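Paper Cup

From Mundine, the household encyclopedia
Entry maintained by Selina Rüegg

A paper cup is a throwaway drinking cup made from paperboard, usually with a thin lining on the inside that keeps the drink from soaking through. I've been looking after this entry for a while now, and I write it the way I talk, so if you want the stiff version you'll have to go to a library. People call them paper cups, hot cups, cold cups, Dixie cups (a brand name that stuck, at least in the United States), and in my family, for reasons lost to time, "thimbles."

Early history

Paper itself comes from China, and so does the idea of drinking from it. There are old accounts of paper cups being used for tea there well over 1000 years ago, in different sizes and colors and sometimes decorated. I would love to have seen one! Almost nothing like that survives, as you'd guess with something made of paper and used for hot liquid.

The modern cup is an American story and it's mostly about germs. In the 1800s and into the early 1900s, if you wanted a drink of water on a train or at school or in a public building, there was very often one metal cup or dipper on a chain, and everybody used it. Everybody. My great-grandmother remembered the one at her schoolhouse and said it tasted like pennies. Doctors and health officials started pushing against the shared cup, and in 1909 Kansas became the first state to ban it on trains and in schools. Others followed.

Around the same time a Boston lawyer and his business partner were trying to sell a water vending machine that came with individual paper cups. The water side of the business faded and the cups took off. They were first called Health Kups, which I think is a wonderful name, and were renamed Dixie Cups in 1919, after a line of dolls made by a neighbor in the same building. The flu pandemic of 1918 had done a great deal to convince people that drinking after strangers was a bad plan.

How the cup is made

A paper cup starts as a roll of paperboard that's coated on one side, or on both if the cup is for cold drinks. Cold cups sweat on the outside, you see, and a bare outside would go soft in your hand. The board is printed flat, then cut into fan-shaped pieces called blanks. A machine wraps each blank around a cone-shaped form and seals the side seam with heat. A round bottom piece gets pressed in and sealed, and then the top edge is curled outward to make the rim.

That rolled rim does a lot of work. It makes the cup stiffer, it gives a lid something to grab, and it's kinder to your lip than a raw edge would be. If you've ever cut the rim off one for a kid's craft project, you know how floppy the rest gets. Run a fingernail along the side and you'll find the seam, where the board overlaps itself. I turn mine so the seam is away from my mouth when there's a lid on, because the lid sits a hair looser at that spot and will drip on a good shirt.

I visited a small cup plant once, run by a firm called Auer, and Leopold Kuster (he had run the forming line for years) let me stand by the machine with earmuffs on. The thing I remember best is the smell, a bit like warm cardboard and a bit like ironing. He pulled cups off the line and squeezed them beside his ear, and could tell from the sound whether the side seam had taken. I tried it and heard nothing at all.

Linings

The first cups were coated with paraffin wax. Wax is fine for cold water and hopeless for coffee, as it softens and you end up with little flecks floating on top. I'm old enough to have scraped wax off a cup with my teeth at a church picnic, and I can't be the only one.

Polyethylene, a plastic, took over in the middle of the 20th century and is still the usual lining. It melts onto the board in a very thin film and also acts as the glue for the seams. Some cups now use a plant-based plastic called PLA, and others use a water-based coating that is brushed or rolled on. The PLA cups are often marked compostable, but read the small print - that generally means an industrial composting site, which runs a lot hotter than the heap behind your garage. I put one in my own heap in March and it was still very much a cup the next spring.

Shapes and sizes

Flat-bottomed cups are the common sort. The cone cup, with its pointed bottom, is older than many people think and still turns up at water coolers and on the sidelines of ball games. It uses less paper and you can't set it down, so you drink up and throw it away. Some people love them. I always want to put mine on the table, and then I'm stuck holding it through a whole conversation.

In the United States, cups are sized in fluid ounces. A bathroom cup is about 3, and coffee cups commonly run from 8 up to 20. Soda cups go much bigger, up to 44 at the kind of gas station I stop at on long drives, though at that size the cup is often foam or plastic. Hot cups may have a second wall or a ripple-textured wrap to protect your fingers, or you get a separate cardboard sleeve.

Nesting and dispensing

All flat-bottomed paper cups taper, so that they're narrower at the base than at the mouth, and that lets them slide one into the next. A tall stack takes up very little room. The curled rims keep the cups a small step apart, which is what makes it possible to get one off the stack without taking 2 (in theory).

Dispensers are nearly as old as the cups. The early ones were glass or metal tubes on a wall, and some took a penny. The tube has stayed with us, and there are pull-down types, where you tug the bottom cup past a ring of soft tabs, and types for the countertop. My dentist has a Bemmont wall tube that I am fairly sure has been there since before I had my grown-up teeth.

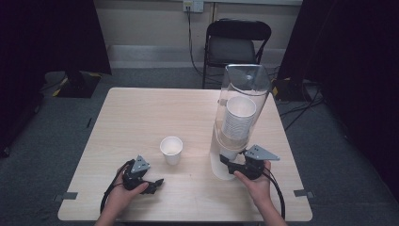

Which way up should cups go in a pull-down dispenser?

Rim up, so that the bottom of the lowest cup pokes out where you can take hold of it. Load them rim down and the wide end meets the tabs first, and you'll be yanking at it all afternoon.

Recycling

Paper cups are harder to recycle than plain paper, on account of that lining. The fiber is good stuff, long and strong, and mills that have the right equipment can pull it away from the plastic. A lot of mills don't, or would rather not bother, so whether your cup can go in the bin depends entirely on where you live. Look it up for your own town. Lids are a separate material and sleeves are ordinary cardboard, so take the whole thing apart first.

Reusable mugs are the obvious other choice, and I use one most days, when I remember it. It takes a good number of uses to make up for the energy that went into a steel mug, and how many depends a lot on how you wash it. I've seen very different figures for this and I'm leaving them out of the entry until I find one I trust.

Other uses

Seed starting is the big one at my house. Poke a hole in the bottom, fill it with potting mix, and you've got a pot that you can peel away at planting time. Take the cup off before it goes in the ground, as the lining won't let the roots through.

Then there's the string telephone. Tin cans get all the credit, but paper cups do the job too, as long as the string is pulled tight and doesn't touch anything along the way. Small cups also make decent ice pop molds, and you tear the paper off when they're frozen.

See also: Drinking straw; Paper plate; Water cooler; Waxed paper

Entry no. 1231. Last changed February 26, 2023: fixed the part about cold cups being coated on both sides, with thanks to the reader in Manent who wrote in.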